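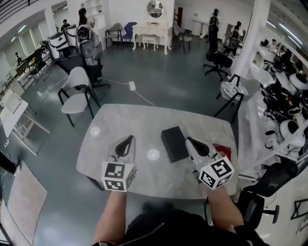
I wrote the Gason Bench Rules Pack after one too many Saturday sessions spent arguing over what counts as a good take. It's a set of laminated cards plus a printed handbook for anyone working with hand-held grippers, and it starts before you even move anything — both grippers resting on the near edge of the table, fingers pointing forward, marker cubes uncovered. I love that first card! It gets everybody starting from the same place.

The second card covers the tabletop. Glossy tops throw back the ceiling lights, so check for glare and shift your objects if a bright spot lands on them.

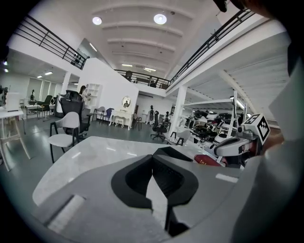

Then come the people rules (my favorites, I'll admit). Keep cables out of the walkway, agree on who calls the stop, and take a break every 40 minutes. Peter Dvořáček at Štefanec tested the draft cards with his crew and made me rewrite nine of them, and they're so much better for it. 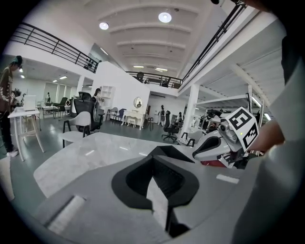 Second gripper held in hand, square markers on its top and side.

What you get: 101 cards on a ring, the handbook, and a wipe-clean log sheet good for 1,000 entries — or more if you write small, like I do. The cards fit the Jerkico wall holder, sold separately. Orders ship from Pimolgate, and if you already own the older pack, write to me and I'll send you just the new cards.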